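Home | Facilities | Inspections | Forms | Contact

We use cookies to improve this site. Accept | Manage settings

Tableware and Table Area Inspection, Denia Activity Room
Checked: Tuesday, 90 minutes before opening

1. Table covering. Satisfactory. The cloth shall lie flat to the edge. Creases are acceptable; tears are not.

2. Bowls and cups, general condition. Satisfactory. All items are to be checked by hand for cracks and rough rims.

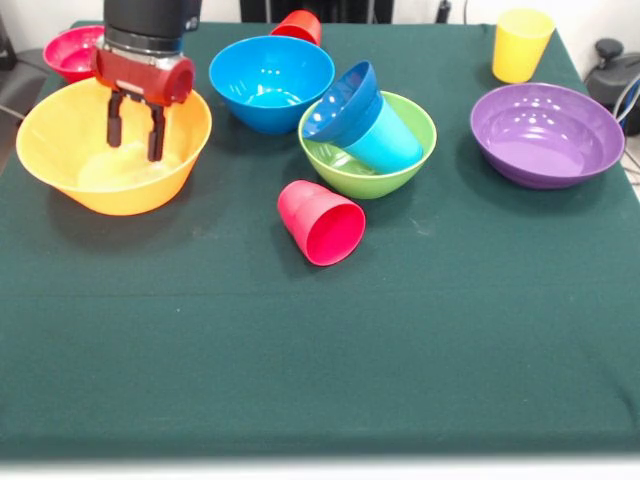
3. Stacking and storage. Comment required. Cups shall be stored upright and separately after washing. The two nested cups leaning in the green bowl do not meet this rule, and the pink cup lying on its side should be set upright. Refer to Section 27 of the Keogh handbook.

4. Washing record. Incomplete. The October sheet lacks one signature. Wash temperature is to be logged at 70 degrees C or above.

5. Floor and wiring. Action required. Loose wiring near chairs and table legs shall be gathered and secured before the room is used.

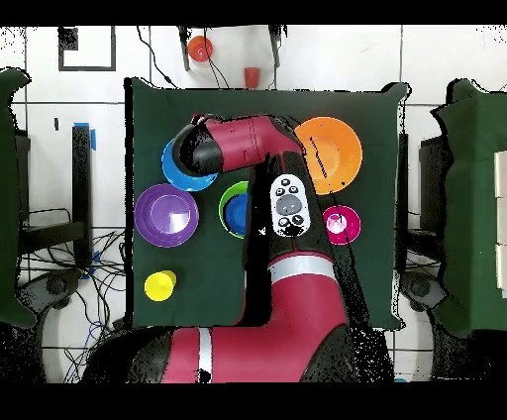
Prepared by: Facilities Inspection Office, Skikard Building
Form 119

6. Wall area. The tiled wall shall be wiped down weekly. Wall-mounted cups are to be included in the count and tested for firm attachment.

7. Replacement stock. Requests are to be made through Hornico on the standard order form.

Result: Passed with comments. Items 3, 4 and 5 are to be rechecked.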